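Bumine Help > Home & Family > Toys and Play

Foam shape sorter: pieces too snug, and the tall one won't go in. Any ideas?

Asked in June by brunaditz_attic
3 answers, 34 people follow this question

Okay so I picked up a foam shape-sorting board at a rummage sale for my nephew, who is three and very into putting things inside other things. It's one flat slab of red-orange foam with a whole bunch of cutouts, round ones, ovals, a square, a cross, a rectangle set at an angle, you get the idea. It came with a sandwich bag of hard plastic pieces and no box, no paper, nothing. There was Boltach written on the bag in marker, which might be the maker or might just be whoever was selling it.

Most of the pieces go in if you lean on them. A grown-up can do it, but my nephew gets about halfway and then wants to hit it with his shoe. So question one is how do you loosen up foam cutouts without wrecking them? I don't want to go at it with a knife and end up with ragged edges he can pick at.

Question two is the tall green piece. It has a chunky head on top with flat sides, and then it goes down into long legs with a little crosspiece between them. I have no idea which hole it belongs to! I tried the cross first because, well, crosspiece, and that's clearly wrong. Right now I'm lining it up with the two small round holes that sit near each other and that feels closer, but I haven't gotten it all the way down and I don't want to snap a leg.

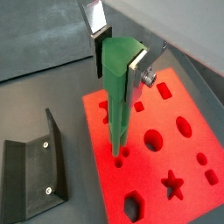 2 min read

Anything else I should know about cleaning this stuff would be great too. It smells like somebody's garage.

Answer 1 (marked helpful by the asker)

Oh I love these boards, my kids had one in blue and we wore it down to crumbs. I'd go with the pair of small round holes too. Two legs, two holes, and the head stays up top as the handle. Before you push, hold the piece over the board and look straight down past the head (it's chunky, so it hides what you're aiming at, and tipping it toward you to see better just throws the legs off). Get both tips started, then press from the head slowly and keep it straight up and down. If one leg goes in and the other one catches, pull it out and start over. Don't twist. Twisting is how I broke ours.

For the tight holes, skip the knife, you're right about that. Wrap a strip of 300 grit sandpaper around a pencil for the little round ones, or around a popsicle stick for anything with straight sides, and give the walls a few light passes. Then try the piece. Then a few more passes. Foam goes fast once it starts going, so quit while it's still a tiny bit snug. For the cross I'd fold the paper over so you have a crisp edge and work each arm, and leave the inside corners alone. Vacuum the dust out of the cutouts afterward with the hose, it gets everywhere and it clings.

Also check how deep the holes are before you blame the fit. We had one oval packed with what I think was old modeling clay.

Answer 2

just put a little dish soap on the pieces. works fine

Comment from the asker: Tried it Thursday, it did help! But then he licked one, so I'm back to sanding.

Answer 3

A couple of things to add on the cleaning. Lukewarm water, a squirt of dish soap, a soft toothbrush for inside the holes. Don't soak the whole board. Some foams drink up water and take forever to dry, and then you've got a worse smell than the garage one. Stand it on its edge in front of a fan and flip it over halfway through the day. If it still stinks, shut it in a big plastic tub overnight with an open bowl of baking soda next to it. That got almost all of the basement smell out of a play mat for me, and the rest left by itself.

The plastic pieces can go in a bowl of the same soapy water. I wouldn't put them in the dishwasher when you don't know what kind of plastic they are. I did that with a set of stacking rings and they came out shaped like potato chips.

One more thing, and you may have done this already: look over the small pieces before you hand them to a three-year-old. The ones that go in little holes are little. I'd hold back anything that looks swallowable until he's older and let him have the big round and the ovals for now. Mine was happy with that for months. The tall green one I'd keep for when you're sitting next to him, long legs and a running kid make me nervous.

If the board ends up too loose after sanding, somebody in the Baxter craft swap thread was cutting new ones out of garden kneeling pads. I haven't tried it myself but the pictures looked pretty good.

Was this page useful? Yes / No
Related: How do I get marker off foam tiles?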